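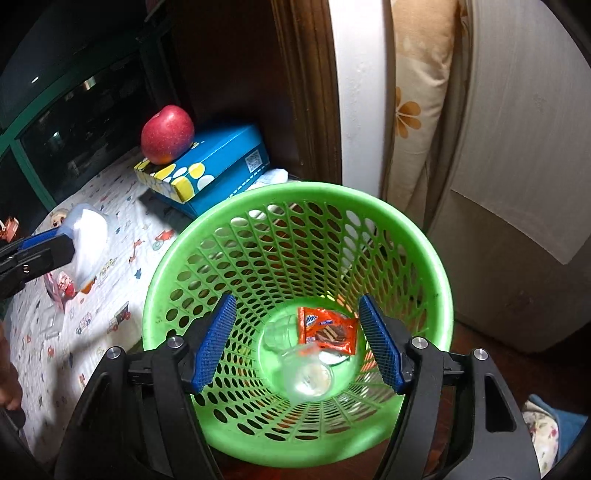
Villads Thygesen
August 2025

Our council switched to fortnightly general waste collections in the spring and I said I'd write up how it has gone for a household of four in Kakcombe. It has taken me longer than I meant, so this is a long thread. 1/12

Old arrangement: black bin every week, recycling every other week, garden waste if you paid. New arrangement: black bin and recycling alternate, food caddy every week, garden waste still extra. 2/12

The food caddy has made the biggest difference in our house. We had one before but it lived in the shed. It's now by the sink and gets emptied most evenings. 3/12

Bags for it: the council gives you one roll and after that you buy your own. The cheap ones split if you put tea bags in hot. Newspaper works fine as a liner and the crew take it. 4/12

Crisp packets, biscuit wrappers and the like still can't go in the kerbside recycling here. The Kinsella Road supermarket has a soft plastics bin near the trolleys. It's often full by teatime, so go in the morning. 5/12

Clear plastic cups: I asked, because the leaflet only mentions bottles, pots, tubs and trays. The answer I got by email was yes if rinsed, no if there's a straw or a film lid still on. 6/12

Tissues and kitchen roll go in the black bin. I had been putting them in with the paper for years. Sorry to whoever had to pick them out. 7/12

Missed collections. We've had two. Both times I reported it online and the lorry came within a couple of days. My neighbour phoned instead and waited longer, though she's at the far end of the close where the lorry has to reverse. 8/12

The council's notes for Kakcombe say 590 homes changed over in the first phase and 197 asked for a bigger bin. You can only have one if there are 6 or more of you, or someone in nappies, so most of those were turned down. 9/12

Flomport goes over to the same system in October. If you're there, check your collection day on the website and don't rely on the card through the door. Ours had the wrong week printed on it. 10/12

Smell was what people worried about at the meetings. In the hot spell ours was no worse than before, with the food kept out of it. The caddy itself needs a proper wash every week or you get flies. 11/12

I still think the flats above the shops have had a poor deal. They share two large bins in a yard with no lock, and half of what's in there isn't theirs. I've written to our councillor about it and will add the reply here when it comes. 12/12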